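Fletevberg storage unit, white — eight months on

I don't normally write reviews of furniture. I read them, obsessively, usually late at night with a tape measure in my hand, and then I buy something and forget to tell anyone how it went. But I've had the Fletevberg for eight months now and I still get a small lift from it when I come downstairs, so it seems only fair to put something up for the next person with the tape measure.

A bit of background. We have one room at the back of the house that does everything. It gets used for stretching, sewing, wrapping presents, drying coats and listening to the radio with the door shut. For years the storage in there was a row of cardboard boxes with the flaps folded in, and every time I wanted the scissors I had to go through the lot. My friend Gifty Dankwa came round, looked for somewhere to put her mug, and ended up holding it for the whole visit. I ordered the Fletevberg that evening.

I paid £63 for it from Giraldo, in the August sale. It's gone up and down since, so have a look before you commit. There were cheaper ones and I very nearly went for the Illodum, which you'll see recommended all over the place. Mariama Bawa has that one in her hallway and very kindly let me poke about in it. It's perfectly decent, but it's all closed front, and I knew I wanted at least one open space I could throw things into without stopping. I also find the Illodum a bit shiny. That's a matter of taste!

What you get with the Fletevberg is a plain, boxy white unit with a flat top. Under the top there's an open cubby, and the rest of the front is flat panels with a thin upright seam between them. No fancy edging, no fake brass anything. I was worried it would look like office furniture and for the first day it did, a little, but once it had some of our clutter on it that went away completely.

Building it was fine. I'd say it's a two-person job for the middle part, when you need one pair of hands to hold things square and another to do the screws up. Idris Nicholas from next door was my second pair of hands and we were finished in 3 hours, including tea and a long conversation about his shed. The instructions are pictures only and one of the drawings is shown from the back, so we put a panel on the wrong way round and had to take it off again. If a piece looks as if it nearly fits, stop and turn the page upside down. Everything was in the box, including a spare bag of screws which I have put somewhere safe and will never see again. 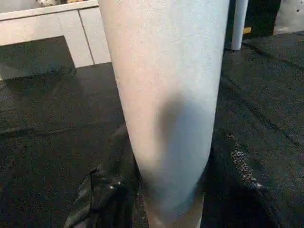 The Fletevberg at the back on our dark floor, open cubby under the top, big speckled cylinder standing in front.

I'll start with the cubby, as it's what sold me on the thing. I love it. It's where everything goes when someone is at the door and the floor needs to be clear in a hurry — a jumper, a library book, the extension lead, whatever's nearest. It does get dark in there, so small things at the back can go missing. I lost a perfectly good pencil case for most of the winter. A basket would sort that out and I keep meaning to get one.

The flat top is the other thing I use constantly. It's a good height for me standing up (I'm fairly short, so taller people might feel differently) and there are always a few bits and bobs living on it. It takes a hot drink on a coaster without complaint. I haven't tried one without a coaster and I don't plan to.

Then the colour. I dithered about white, because our floor is nearly black and I thought the contrast might be too much. I needn't have fretted, it looks fresh and it throws a bit of light back into a gloomy corner. It does show marks. Anything with a dark sole leaves a smudge along the bottom edge if you catch it, and I go round with a damp cloth every couple of weeks. They've all come off so far, with nothing stronger than washing-up liquid.

It's also steady. Our floor isn't quite level over by the wall and I was all ready with a folded bit of card, but I never needed it. Things do get leaned and bumped against it in that room, and there's no wobble. I would still fix it to the wall if you've got small children about.

Niggles, then. The packaging was ridiculous, far too much polystyrene, and I was picking little white beads out of my socks for ages. The edges at the back aren't finished as nicely as the front, so I wouldn't stand it in the middle of a room. And the delivery firm gave a slot of "between 8 and 6", which isn't a slot, it's a day. Giraldo were lovely about it on the phone, for what it's worth.

Selorm Odoi asked me last month if I'd buy it again and I said yes before he'd finished asking. I've measured up for a second one to go in the spare room, and if they do it in green I shall be unbearable.

Five stars from me, with half a star off for the polystyrene if the site would let me.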